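Chapter 4
When the Log Says Everything Is Fine

Vendors like to say that a folding system "learned from people." Ask which people, holding what, and what the clamps did when they slipped.

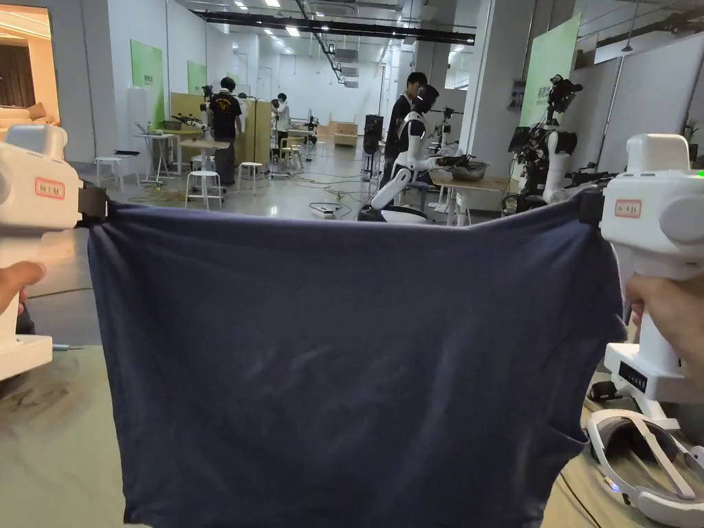 Figure 4.1. A navy T-shirt held taut between two hand-held grippers.

At Norkow, the Clamholm folding project logged 200 demonstrations in August and reported three faults. We doubt the three. A fault was counted only if the operator stopped and said so.

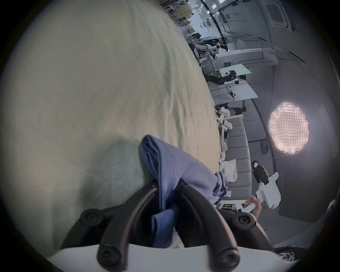 A jaw that closes on two layers of cloth when one was intended trips no alarm. The software records a good grasp, and the robot trained on it later tears a seam. The Clamholm report calls this "operator variation." Keep that phrase in mind for Section 4.5. 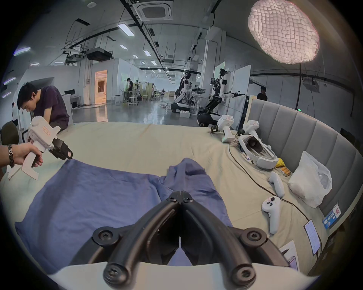
Figure 4.2. Gripper jaws above a crumpled blue cloth on a beige sheet.

Before reading on, write down what you would count as a fault.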